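How to prepare a returnable packaging specification for automotive parts

A returnable packaging specification sets out how a component travels between the supplier's line and the customer's line in reusable containers. It is normally agreed before the first production parts are shipped, and it is signed by both parties. The method below follows the layout of the Plarkora template, but the order of work applies to any customer form.

Before you start

You will need the current part drawing, the part weight, the forecast daily usage and the customer's list of approved containers. Check that the drawing issue matches the one on the purchase order. A specification raised against an old issue will be rejected at the first review.

Find out which surfaces are classed as appearance surfaces. On trim and lighting parts these are usually shaded on the drawing. If they are not, ask the customer's quality department to confirm them in writing.
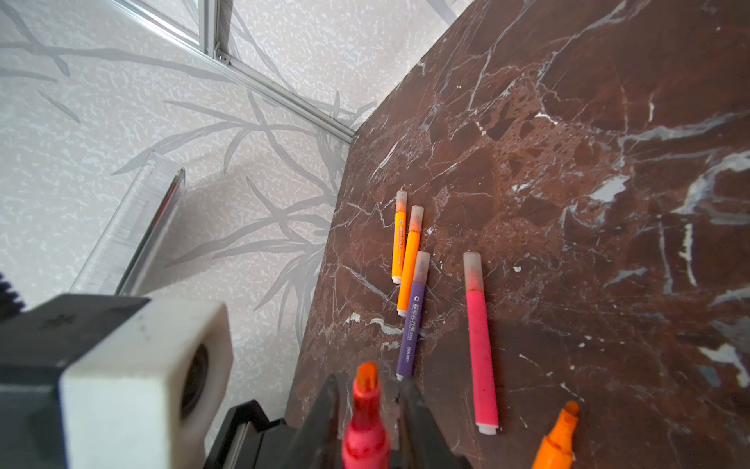 It is also worth confirming the delivery frequency at this stage. Frequency decides how many containers are in the loop at any time, and a change from daily to weekly collection will alter the tooling cost of the dunnage considerably.

Step 1: Choose the outer container

Select from the approved list where possible. Small parts go in a stackable plastic tote and larger parts in a folding pallet box or a steel stillage. Record the external size, internal size, tare weight and stacking limit.

Keep the gross weight of any container lifted by hand within the customer's limit. Where the customer gives a different limit for the line side and the warehouse, use the lower figure.

Step 2: Set the pack quantity

Work out how many parts fit in one layer, then how many layers fit within the usable internal height. Allow clearance for the lid or for the container stacked on top. Round the result down to a number that divides evenly into the customer's call-off quantity.

For example, a customer calling off 400 brackets per shift can be served with totes of 20 or 25, whereas a pack of 24 leaves a part-filled container on every delivery.

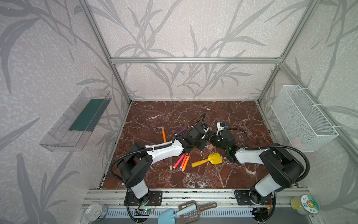
Step 3: Design the internal dunnage

Dunnage holds each part in position and keeps it from touching its neighbour. State the material, the thickness and the method of fixing. Common choices are:

Vacuum-formed trays for small machined parts
Foam inserts for painted or polished parts
Sewn textile pockets for long trim sections
Corrugated plastic dividers for general use

Parts must be removable with one hand unless the drawing calls for a two-handed lift. Leave finger clearance on both sides of the part. If the part is to be picked by automation, obtain the required position tolerance and add it to the specification as a separate line.

Step 4: Calculate the fleet size

Add together the days of stock held at the supplier, in transit, at the customer, and in the empty return leg. Multiply by daily usage and divide by the pack quantity. Add an allowance for cleaning and repair.

Enter the result as a whole number. A calculated fleet of 2357 totes should be entered as such and not rounded to the nearest hundred, as the figure is used for asset tracking.

Step 5: Carry out a transit trial

Send at least 2 full containers by the normal route. Inspect every part on arrival for rubbing, denting and movement out of position. Note the position of any damaged part within the container on the trial sheet.
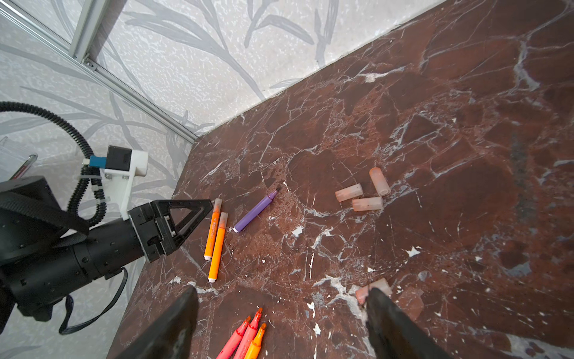 Step 6: Submit and release

Attach the trial sheet, the dunnage drawing and the label position drawing. Submit the set to the customer's packaging engineer and keep a copy with the part approval file. Allow 90 days between release and start of production for the manufacture of dunnage.

Any later change to the part, the route or the pack quantity requires a new issue of the specification.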